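Flustesix moves shift handoff to the tablet

Flustesix 6, the nursing handoff app from Fadholm, replaces the printed shift sheet with a shared patient list. Each entry carries current medications, open orders and a free-text note of up to 200 characters. Notes sync over the hospital network and are held on the device for 15 minutes if the connection drops.

The Misau clinic group has run the software on 154 tablets since June. Staff sign in with a badge tap, and the list opens filtered to their assigned beds.

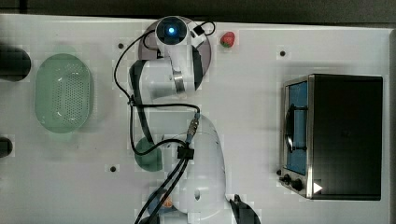
A robot arm over a white tabletop, with a colander and a toaster oven on either side.

Records pass to the main chart through Najjar, a message broker that Fadholm licenses separately. It supports both push and scheduled transfer. Misau uses push for medication changes and an hourly schedule for everything else — a setting the administrator can change per ward.

A ward license costs $619 a year. Najjar is priced by message volume, and older tablets need a system update before installation.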